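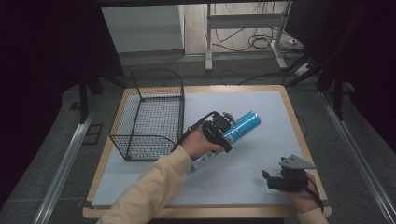 Wire basket for spray cans: standing up or lying down?

Posted by Shanthi Munshi in Garage, Closet and Utility
2025-12-27, viewed 2,584 times

Hi all! I've spent the whole holiday week trying to get my cleaning and hobby stuff off the floor and into something that makes sense, and I'm stuck on a really small thing, so bear with me.

I bought a black wire mesh basket, rectangular, open on top, with a rim that curves up at one end so you can sort of grab it. I love it for rags and gloves. My plan was to put all my aerosols in there (glass cleaner, starch, the blue canister, a couple of half-used paints) and slide it onto the shelf over the washer. But when I stand the cans up they're taller than the sides and they tip over whenever I pull the basket out. If I lay them down they fit great, but then I can't read which is which without rolling every single one over, and my sister says you're not supposed to store them on their sides at all. Is she right?

Also the wires leave a grid of little marks on the painted shelf. Do people put something under these? I tried a folded dish towel and it bunches up every time I move the basket.

I'm in a rental in Kirkdale so I can't screw anything into the wall, and I'd like to use the basket I have if I possibly can. The laundry closet gets pretty warm when the dryer is going, if that matters. Thanks so much, you were all super helpful with my spice drawer!

Cabanatuan
Member, 59 posts

Hey Shanthi! I went through this exact thing when I redid my garage, so here's what I ended up with.

Your sister is sort of right. Most of the cans I own say to store them upright, and a couple don't say anything either way. I read the back of each one and go by that. A can on its side for an afternoon while you're sorting is nothing to lose sleep over, but for the long haul I stand mine up, mostly so nothing dribbles out around the nozzle and glues the cap on. I had a can of clear coat do that and had to throw it out almost full, which still annoys me.

For the tipping, you need to fill the extra room. Cans fall over when there's space for them to fall into! I pushed mine all to one end and stood a tall plastic food container in the leftover part, and my rags live in that. You could also cut up a shipping box and make dividers, like the ones in a case of wine. Two long strips and three or four short ones, cut a slot halfway through each, and slide them together. Mine took up to 10 minutes and it's held up fine, although it's ugly. If the strips come up a little higher than the basket sides they'll hold the taller cans too.

For telling them apart, masking tape on the caps and a marker. Just don't swap the caps around afterward (I did, and I starched a window).

The warm closet would bother me more than the basket. The paint cans especially. Check the temperature warning on the label and if that closet gets anywhere near it, move them out. Mine came into the house and sit at the bottom of the coat closet now, way at the back, behind the vacuum.

Shelf marks: rubbery drawer liner, the kind with holes. Cut it a little smaller than the bottom of the basket and it won't show or bunch up.

Cirnutus

just get a different basket. the Clunix bins have solid sides and a flat bottom, I have three of them and nothing tips. wire is for fruit

Shanthi Munshi

Thank you both! Cabanatuan, I made the cardboard dividers last night and they work so much better than I thought they would. I had to redo the long strips because I cut the slots too deep and the whole thing went floppy, so anybody trying this, measure first. The cans stand up, I can pull the basket out with one hand, and I can read the caps.

I went around and read the labels too, and mine do have a warning about going over 120°F, and the closet isn't that hot, but the paints went to the hall closet anyway. The starch and the glass cleaner stayed by the washer. My sister has been told she was right and is being unbearable.

Cirnutus, I looked at those bins and they're a little wide for my shelf, but I might get one for under the sink in January when I tackle the bathroom.

I still need the liner. The store by me only had it in a 50-foot roll, so if anyone has used up the rest of one of those on something good, tell me what, I'm all ears!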